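Cutardale Community Pottery and Kitchen Garden
Progress report to the Purkenell Fund
Second period of the grant
Prepared by Chae-won Seol, project manager
December 15, 2024

1. Where we are against the plan

The grant agreement set out four pieces of work for this period: bring the old dairy into use as a teaching space, run the first two blocks of evening classes, plant up the walled garden for dyes, herbs and salad crops, and agree terms with at least one outlet that would sell members' work. The first three are done. The fourth is partly done and is dealt with in section 5.

We asked in our last report to move the kiln installation back, and you agreed. It is now in and signed off by the electrician. The delay meant that the first block of classes ran without firing on site, and finished pieces were taken to the kiln at Evum, who charged us by the shelf. That cost was not in the original budget. It has been met from the contingency line and has used most of it.

2. The old dairy

The floor was the largest single job. Once the lino came up we found that the slab had been laid in two goes and the join ran straight across the part of the room where the wheels were meant to stand. The builder cut it out and relaid that strip. We lost nine working days, and moved the wheels to the north wall in the end anyway, where the light is better and the sockets were already at the right height.

The sink has a clay trap and the trap is emptied at the end of each block. The landlord has asked that nothing with glaze in it goes down the yard drain, and this is now written into the induction sheet that every new member signs.

Heating is still not good enough. The two panel heaters keep the room bearable for people moving about but it is cold for anyone sitting at the bench, and pots dry slowly in the corner by the door. We have had one quote for a third heater and are waiting for another before we come back to you. We do not expect to ask for extra money for this. There is a small underspend on shelving that should cover it.

3. Classes and membership

The first block was hand building and the second was an introduction to throwing. Both filled. I-seul Jang taught both, with a helper paid by the session for the throwing block. The helper was not in the original staffing plan, but I-seul asked for one after the taster evening, when it was clear that beginners on the wheel needed more attention than one person could give.

Attendance held up well in the first block and dropped away in the last part of the second. We rang the people who had stopped coming. The commonest answer was the hour: the class began too early for anyone travelling back from work on the late bus. The February block will start half an hour later. Two people said they had found throwing discouraging and would prefer to go back to hand building, so we have kept a hand building class in the programme and will not treat it only as a step towards the wheel.

We set aside 1,440 pounds for concessionary places and have spent just under half of it. The places were taken up slowly at first. Take-up improved when we stopped asking for proof of benefits and let people tick a box. We would like to carry the balance over into the next period and have assumed in the attached budget that you will allow this.

The membership scheme opened later than planned. Members pay monthly and may use the room outside class times once they have been through the induction. The booking sheet is on paper, pinned inside the door, and is working better than the online calendar we tried first, which several members could not open on their phones.

4. Glazing and finished work

We began with a very short list of glazes on purpose. Mixing our own was in the original plan, but storage, weighing and dust control would have taken up a good part of the back room and a good part of I-seul's paid hours. For the present we buy ready-mixed and will look at it again at the end of the grant. The dark green has been the most popular by some distance. It runs if it is put on thickly, and after one shelf was spoiled we now ask members to leave a clear margin at the foot of every pot.
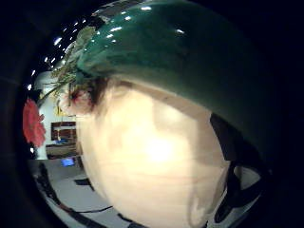
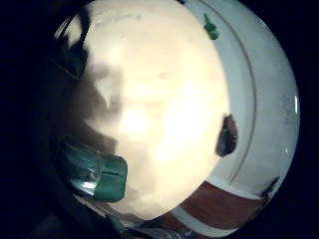 Dark green glaze over cream, with dried sprigs (first picture), and a large white bowl (second picture).

The garden and the pottery were presented to you as one project, and we were asked at the assessment stage how they would in fact be joined up. So far the link has been modest. Members have pressed leaves and seed heads into slabs, and garden volunteers have asked for plant labels and seed pans, which made a useful exercise for the hand building class. Wood ash from the garden has been sieved and put by for tests but none have been carried out yet.

5. Selling members' work

The plan assumed that a shop in the village would take pieces on commission. The shop has changed hands and the new owners are not taking on any new stock until the spring. We have spoken to Ji, the café beside the bus stop, who have offered one shelf and a fair rate of commission. Terms are agreed but nothing has been put in writing. We have counted this target as partly met for that reason.

In the meantime we held one open day with a sale table. It brought in a useful sum and a good number of enquiries about classes, though the weather kept the garden side quiet. Some members were unsure how to price their work, and several priced it below the cost of the clay and firing. We have since given out a one-page sheet showing what a piece costs to make. We have also agreed that seconds will be sold separately and marked as such.

6. The walled garden

The garden was further gone than the survey suggested. The brambles were cleared by hand over the spring and the roots were still coming up in midsummer. Of the six beds planned, four are planted, one has been dug over and covered for the winter, and one has been left alone because it holds water. We think there is a broken land drain under it. The estate has agreed to look at this, and to pay if the drain turns out to be theirs.

Woad and weld both did well. Madder has gone in, but will not be ready to lift within the life of the grant, and we should have said so more clearly in the application. The herbs were a success and the salad crops were not: slugs took the first sowing and we started the second too late. Next year salad will be raised in trays in the lean-to and planted out when it is large enough to stand some damage.

Water is the main worry. The rain tank holds 1,000 litres and ran dry 3 times over the summer. Each time, water was carried across from the dairy tap in cans, and this is not something we can ask of older volunteers for another season. A second tank of the same size has been priced and is included in the budget for the next period, in place of the bench seating, which we can put off.

7. Money

Spending is within the total for the period. The lines that have moved are listed here, and the full figures are in the attached sheet.

Building works: over, on account of the floor.
Firing: over, on account of the late kiln.
Shelving: under. Most of it was built from timber already on site.
Tutor fees: over by a small amount, for the second-block helper.
Publicity: under. Posters and word of mouth filled both classes.
Contingency: nearly used up.

Electricity for the kiln is hard to forecast until we have a full winter of bills. A separate meter has been fitted so that we can tell kiln use from everything else, and we will report the figures next time.

8. Risks

The project leans heavily on one tutor. I-seul has been reliable throughout, but if she were ill we would have to cancel classes. The helper from the throwing block is willing to lead some sessions, and we would like to pay for her to take a short teaching course.

The lease on the dairy has a break clause on either side. The estate has given no sign of wanting to use it – they have been helpful with the drain and the yard – but we have asked for a meeting to talk about a longer term before more money goes into the building.

The kiln room is kept locked and 2 people hold keys. Firing is not open to members and we do not plan to change that during the grant.

9. Next period

Run the February block with the later start, and one block after it.
Get the agreement with the café in writing and stock the shelf.
Fit the third heater.
Install the second rain tank before the growing season.
Settle the question of the wet bed with the estate.
Carry out a first set of ash glaze tests.
Meet the estate about the lease.

We would be glad of a decision on the concessionary balance before the February block opens for booking. The budget sheet, the induction sheet and the class registers are attached.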